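Home | Issues | Authors | Submit | Search

3. Moisture and mortar condition in older brick housing

3.1 Survey area

The houses in this part of the study are in the Torres district of Sandirbridge. Most were put up by the same builder over a short period, with solid walls, lime mortar and no damp-proof course. Many were repointed later with a hard cement mix. Earlier work on the district (Bakke and Godinho) found that walls repointed this way held more water behind the face than walls left with their first mortar, but it did not look at what the difference meant for the people heating the rooms inside.

We asked owners for access in September, before the heating season began. Each house was visited by 2 surveyors, who worked separately and compared their sheets afterward. Where the sheets disagreed, a third reading was taken at the same spot. Owners also gave us their fuel bills where they had kept them. The bills were uneven. Some households had switched suppliers and lost the older ones, and in Stevmont Row several tenants paid for heat as part of the rent. 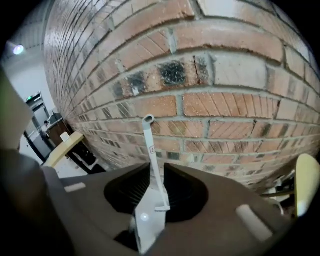
Figure 3. Brickwork in running bond with gray mortar joints.

Surface condition was scored apart from moisture, on a sheet adapted from Haugland. The sheet has separate lines for loss of face, open joints, cracking, salts and staining, and the surveyor marks each one as absent, slight or marked. Staining gave us the most trouble. Dark patches like the sooty-looking ones in Figure 3 were entered under staining whatever their likely source, and a crack beside a patch was entered on its own line. Color differences between bricks were left out of the score, as they can come from the kiln as easily as from weather.

3.2 Readings

Moisture was read with a pin meter at 11 points on each outside wall, starting 300 mm above ground level. Readings in the joints and in the bricks were kept apart. The lowest row was dropped wherever soil or paving had been raised against the wall, which was common on the garden side. We did not correct for salts, so the higher joint readings should be treated with care.

Indoor temperature was logged in the main living room and in one bedroom. Leonilde Vilela checked the loggers against each other before they went out and again when they came back. One had drifted and its record was discarded.

Contact the editors | © Astonis Building Papers | Back to top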